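Brillier Hand-Held Gripper: Open Day Demonstrations

Atdale Showroom, May program

Overview

The Brillier is a two-finger gripper carried and operated by hand. It is used to record manipulation tasks that are later replayed or learned by a fixed arm. The operator holds the tool, closes the fingers on the object, moves it, and lets go. No arm, base or floor space is needed during recording, so the tool can be taken into homes, shops and small workrooms.

The open day at Atdale lets visitors handle the tool before ordering. Each visit has a bench introduction, a supervised trial and a review of the recorded data. Allow 2 hours in total.

Bench introduction

Đạt Quan covers finger alignment, pad replacement and the startup check. Visitors are shown how to zero the opening width with the fingers fully closed, and how to recognize a bad zero in the log. A bad zero is the most common reason a recording is rejected at review. It takes less than a minute to correct on the bench and cannot be corrected afterward.

Supervised trial

The trial task is tabletop pickup and sorting of light drinking cups. Paper cups are included on purpose. They deform under a firm grip, they roll when touched off center, and a cup on its side has to be approached differently from one standing upright. The usual instruction is to grip a fallen cup across the body, lift it clear of the cloth, and turn the wrist before setting it down. Gripping by the rim is allowed but scores lower for repeatability.

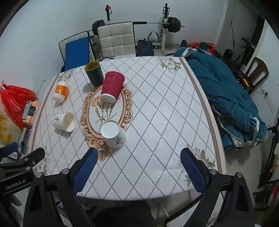 Approach speed matters more than grip force at this stage. New operators tend to close the fingers while the hand is still moving, and the cup is pushed away from the pads. Stop, close, then lift. Visitors with long reach should stand half a step farther back than feels natural and keep the elbow low.

A patterned cloth is acceptable for this task. Loose folds are not, as the fingertips can catch in them. Pull the cloth flat between attempts.

Each visitor completes 6 attempts. Dropped cups are left where they land and the attempt is marked as failed. Failed attempts are kept in the file.

Data review

Tâm Hà runs the review. Finger width and hand path are plotted against time, and each attempt is split into approach, grasp, transfer and release. Visitors may take a copy of their own session. Files open in Pemdale Viewer, version 3 or later. Earlier versions load the path but drop the width channel.

Service notes

Finger pads are wear parts. Inspect them at the start of each shift and replace both together. Rated pad life is roughly 2000 grasps on paper and smooth plastic, and shorter on rough ceramic. Wipe with a damp cloth only. Solvents harden the pad surface.

Hinge bolts are set before shipping and should not be tightened in the field. If the fingers feel loose or close unevenly, return the tool to the Giáp service desk with the last session file.

Booking

Visits are by appointment, mornings only. State the number of visitors and whether you intend to bring your own test objects. Glassware, liquids and anything with an exposed blade are not accepted for the supervised trial. Closed shoes are required in the trial area. Tools used on the day are not for sale; orders placed at the visit ship from regular stock.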